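4. Preparing the screening room for a feature

This section covers loading a film, setting picture format and checking sound on the Prerken playback server. It applies to rooms fitted with the Bouvier projector and the standard curtain controller. For rooms with a fixed screen, skip steps 8 and 9.

Before you start

You need the film drive, the delivery sheet and the key file sent by the distributor. The key file opens one film on one server for a set period. A key issued for the Drotbridge room will not work at Torthorpe, even when both rooms are showing the same title.

CAUTION: Do not remove the film drive while the transfer light is blinking. A broken transfer must be deleted and started again from the beginning.

4.1 Loading the film

1. Switch on the server and wait for the main menu.
2. Insert the film drive in the upper bay and close the latch.
3. Select Content, then Transfer. Choose the version named on the delivery sheet. Many titles arrive with a captioned version and an uncaptioned version on the same drive.
4. Press Start. Leave the server on until the word Complete appears next to the title.
5. Insert the key stick and select Content, then Keys, then Import.
6. Check the start and end times of the key. Times are shown in local time if the clock was set as in section 2.

NOTE: The server refuses a transfer when free space is below 400 GB. Delete finished titles first. Trailers can be kept.
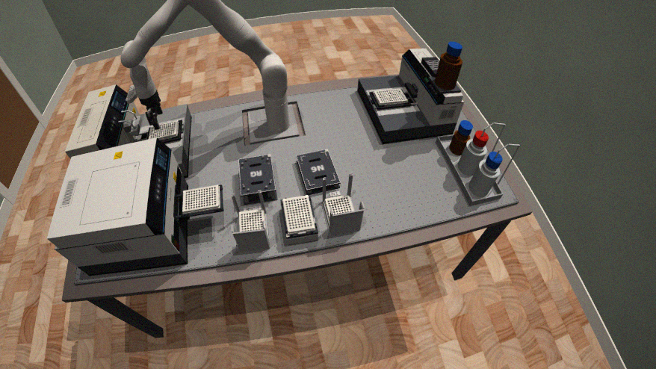
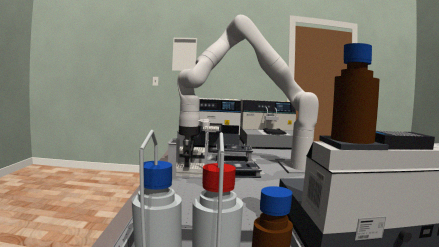

4.2 Setting the picture

7. Select the format preset. Use Flat for 1.85 films and Scope for 2.39 films. The delivery sheet gives the ratio.
8. Press Masking and wait for the side curtains to stop moving.
9. Run the framing chart. The outer line should touch the curtain edge on both sides. If one side is short, adjust that curtain only, using the arrow keys.
10. Play two minutes from a dark part of the film with the house lights off. Exit signs stay on.

Older films in the 1.37 ratio have their own preset, Academy. Black and white titles often look too bright on the Scope lamp setting – check the lamp level again after every change of preset.

4.3 Checking the sound

11. Set the fader to 7.0 and play a dialogue passage.
12. Walk to the back row and listen from both end seats. Speech should come from the center of the screen.
13. If speech is hard to follow, raise the fader in steps of 0.2. Write the final level on the booking sheet.

NOTE: An empty room sounds louder than a full one. For a sold-out show, expect to add 0.3 after the audience is seated.

4.4 Building the show

14. Open Playlist and select New.
15. Add trailers, then the house card, then the feature.
16. Place the lights-down cue at the first frame of the house card. Place the lights-half cue at the start of the end credits, and the lights-full cue after the last frame.
17. Save the playlist under the film title and the month, for example "Harbor October".

If the server shows error 38, the playlist contains a title with no valid key. Repeat steps 5 and 6. If the error remains, send the server number and the delivery sheet to Raed Awad at the booking desk, who will request a new key.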